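# Best way to sort small parts when you keep running out of drawers?

Asked by **Elie Awwad** in Workshop & Garage

I finally have a real workbench after years of fixing things on the kitchen table, and I'm so excited about it that I may have gone overboard. I repair old radios and cassette players for fun, and I've taken in a lot of donor units lately. The result is a mountain of knobs, feet, screws, springs, switches and little molded bits that all look alike until you need one.

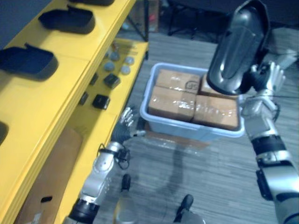

Nabil Akl told me over on the radio board that open trays are fine for what you're working on this week and terrible for everything else, and I think he has a point. Mine started as "just for today" and then the shelf below filled up too.

What I've tried so far:

- A cabinet with 30 little drawers. Loved it! Full in a month.
- Zip bags in a shoebox. Takes no space, but I have to dig through the whole box every time.
- Jars. Pretty, heavy, and I knocked one off the bench in March and was finding springs for days.

I have a wall that's 9 feet long, and I don't mind spending a weekend building something. I'd love to hear what people do who have been at this longer than me. Do you sort by type (all the knobs together) or by machine (everything from one radio together)? And does anybody keep a written list, or is that overkill for a hobby?

Budget is small but not zero. Thanks so much, I always learn something here.

---

**tapehead_lorna**

Oh, I love this question! I went through the same thing with sewing machine parts and then again with fishing tackle (don't ask how I got into both), and the thing that finally worked was splitting everything into two groups before buying a single container.

Group one is parts that fit anything: screws, washers, nuts, common springs. Sort those by type and size.

Group two is parts that only fit one model. Those stay together by machine, always. I once spent a whole rainy Saturday sorting every knob I owned by color – it looked fantastic, and then I couldn't put a single set back together. Please learn from me.

For group two I use flat tackle boxes with the movable dividers. The ones I have are Passka, the clear kind with a latch on each end. They stack, they slide into a bookcase on their sides if the lid is snug, and you can see in without opening them. Check the snugness first by putting rice in one and shaking it over the sink. If rice gets from one cell to the next, so will your tiny screws.

For group one the drawer cabinet is great, keep it! A few things that helped me get more out of mine:

1. Cut the dividers down from cereal boxes. The plastic ones that come with the cabinet are never where you want them.
2. Tape one sample of the part on the front of the drawer. Much faster than reading.
3. Leave the bottom row empty. You'll need it sooner than you think, and then you won't have to shift everything over.
4. Put a strip of felt in the drawers with anything that has a finish you care about.

On your wall, I'd put up one long shallow shelf before anything deep. Mine is 8 inches front to back and it's perfect, one box deep, so nothing hides behind anything else. Deep shelves eat things. I have a 16-inch one in the basement and I'm pretty sure there's a toaster back there somewhere.

Also, paint the wall a light color before you hang anything! I skipped that and I regret it every evening when the sun goes down.

Have fun with it, a new bench is the best feeling.

*Comment from Elie Awwad:* The rice test is brilliant, I did it with the two boxes I already own and one of them failed badly. Rice everywhere. Going with your two groups for sure.

*Comment from tapehead_lorna:* Yay! Post it when you're done!

---

**gus.m**

drawers. more drawers

---

**Marisol in the shed**

I'm in favor of the written list, so let me make the case for it.

I keep a spreadsheet with 3,000 lines in it, and before you run away, I didn't type them all in at once. I started with whatever I touched that day. Take a part out, add a line, put it back. After one winter most of the things I really use were in there, and the rest didn't matter much.

My columns are: what it is, what it came from, which box, how many (I only write "one", "few" or "lots"), and a notes column that I use mostly for complaining. That's it. I tried an inventory app called Shboul for a while and it was lovely to look at, but it wanted a photo and a category for every entry and I got tired of it. The spreadsheet opens on my phone and I can search it while I'm standing at the bench with a soldering iron in the other hand.

Boxes get a plain number on the short end, in thick marker on masking tape. I don't write the contents on the box. Contents change all the time, numbers don't, and I only have to fix one line in the list when I move something.

For the shelf itself I used the Arkgate wall rails, the slotted kind, screwed into the studs. Brackets click in wherever you like, so you can close up the gaps once you know how tall your boxes are. With 9 feet of wall you'll want a rail on every other stud at least, and on every stud if you keep transformers up there. They're much heavier than they look when you line up a few of them.

Two smaller things for radio people:

- Old rubber feet and belts can go gooey and ruin whatever they're lying on. Keep them in their own bags, away from anything painted.
- Dial cord, lamps and pointers get lost more than anything else in my experience, so I give those their own box, against Lorna's rule. Everything else I'd do her way.

And I'd keep one open tray, whatever people say! Mine is for "came out of this radio, goes back into this radio" and it has to be empty before I'm allowed to open up the next one. I break that rule maybe once a month. There's a Fonine portable waiting for its back cover right now, and the screws for it are still in the tray, so I'd better go and do that.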